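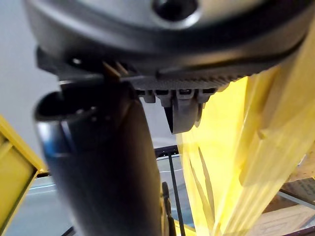

Home | Archive | Gadgets | Reading | About

Moving an e-book library from Parneo to Tazi

Parneo stopped syncing to my older reader in September, so I moved the whole library to Tazi. The export came to 1,634 files. Most of them were plain EPUB and went across without trouble. The rest took two evenings.

The Tazi importer reads the title and author from inside each file and ignores the file name. Parneo, on export, writes your corrections to the file name only. Any book you retitled in Parneo arrives in Tazi under its original publisher title. I had 104 of these. Fix them before the import, in a metadata editor, as Tazi locks the author field once a book has been opened.

Covers larger than 6 MB are dropped with no warning. The book still opens, but you get a gray tile on the shelf. Resize the cover, delete the book and add it again. Replacing the file in place does nothing until the cache clears, and on my tablet that took 48 hours.

Highlights are the weak point. Parneo exports them as one long text file, keyed to page numbers that mean nothing on another device. Harish Naidu posted a script on the Hemano forum that matches each highlight by its text -- it works on novels, less well on anything with tables. Run it with the app closed.

Battery use on the reader is the same as before. Page turns are slightly slower in large PDFs. I have not tried the audio side yet.

Filed under: e-books, apps
7 comments | 12 shares

Contact | Copyright Sakunside | Back to top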